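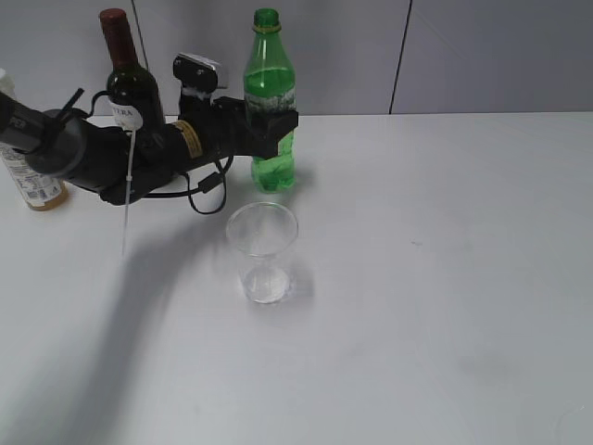 Tindelico Bottles

README for the bottle list and fill readings
Last changed 12/26/21

What is in the folder

Tindelico is a list of household drinks bottles with readings of how full each one was at different times. It covers 152 bottles and 2,427 readings. Each bottle has one line in the bottle list, and each reading has one line in the readings list. Longer remarks are kept in a third file, which has 454 entries.

The files are:

bottles.csv - one line per bottle
readings.csv - one line per reading
remarks.csv - free text, linked to a bottle or to a reading
words.txt - the colour and shape words used in the other files
README.txt - the file you are reading

All files are UTF-8 with commas between fields. Decimal points are points. Empty fields are left empty and are never filled with a zero, as a zero in the fill field means an empty bottle.

Columns in bottles.csv

bottle_id: a letter and three digits. G is for glass, P for plastic. The digits follow the order in which the bottles were entered and mean nothing else.
material: glass or plastic.
tint: the colour of the bottle with nothing in it, from words.txt.
see_through: clear, tinted or dark. Tinted means the surface of the drink can be found by eye in ordinary room light. Dark means it has to be held up to a window or weighed.
closure: screw cap, cork, crown cap or other.
closure_colour: the main colour only. A ring or band of a second colour goes in closure_band.
neck_cover: foil, plastic sleeve or none.
label_place: shoulder, middle, low or several.
label_pattern: plain, picture, mottled or text only.
surface: smooth, ridged or mixed.
seam: yes if a moulded line can be seen on the body from the reading side.

Columns in readings.csv

reading_id: a running number.
bottle_id: as above.
level_ml: the amount left, to the nearest 30 ml.
method: eye, weight or jug.
sure: 1, 2 or 3, where 3 is sure.
in_view: yes if the surface of the drink could be seen, no if it was behind a label or something else.
light: window, lamp or both.

Anything read by eye was read with the bottle standing upright. If the surface was still moving the reader was asked to wait, though some plainly did not, and those readings carry a 1 under sure.
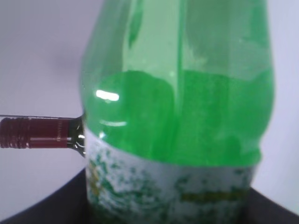 Kvido Lukáč
Keeper of the bottle list, Tindelico

Green plastic gave us the most trouble. The tint gets stronger wherever there is liquid behind it, so a clear drink in a green bottle looks bright green and the part above it looks pale, almost a weak mint. You would think that makes the level easy to find. Often it does, but the edge between the two greens can run unevenly across the bottle, a little higher on one side, with a dip where it meets the seam. Two people reading the same bottle can then put down two different figures and both have a fair case.

The rule is to read at the seam if there is one on the reading side, and midway between the highest and lowest points if there is not. Do not read at the outer edges. The curve of the plastic makes the green darker there and the line is hard to trust. Streaks on the inner wall above the level should be ignored, and so should bright spots of light on the shoulder, which a few of the early readings took for the surface.

Tint is always the bottle and never the drink. If you know what the drink looks like in a glass, put it in remarks.csv with the word "poured" at the front. If you don't, leave it out.

Ridged bottles need care when they are nearly empty. A small amount of drink sits down among the ridges and the eye makes too much of it. For anything that looks like 30 ml or less in a ridged bottle, use the jug.

Wine bottles

Dark green wine bottles are in the list with the rest, but very few have a reading by eye with a 3 against it. Most were weighed. An unopened bottle has its foil and cork entered in bottles.csv and a single reading taken from the amount printed on the label, with the method left empty. Where the foil had been cut away before the bottle was entered, neck_cover says none, even if a ring of it was left lower down.

Label wording is not kept. The old list had a column for it and it was a mess of half words, as people wrote down whatever happened to be facing them. It was dropped in March.

Where the lines came from

The list was put together from two older ones. The Kolář list held mostly glass and had good weights but no notes on light or labels. The Jirura list was nearly all plastic, read by eye, with the level given in quarters. Those quarters were turned into millilitres from the bottle size and then rounded to the 30 ml step. They all have a 1 under sure and should stay that way.

Proria is the name of the small script that checks new lines. It looks for missing bottle numbers, levels larger than the bottle, and words that are not in words.txt. It does not check whether a reading makes sense next to the one before it - bottles get topped up, mostly with tap water, and we did not want those lines thrown out.

Known faults

Some plastic bottles were refilled with a different drink between readings. This is in the remarks where we knew about it.

The word "olive" was used for both a yellow-green and a brown-green before words.txt was tidied. Old lines have not been changed.

closure_band was added late and is empty for many bottles that do have a band, most often a thin yellow one at the neck.

G and P bottles were not read equally often. If you work out averages, do it by bottle first.

Sending corrections

Send the bottle_id, the column, the old value and the new one, one correction to a line. Please don't send back a whole edited file. New colour words are welcome if you can say which existing word they sit closest to.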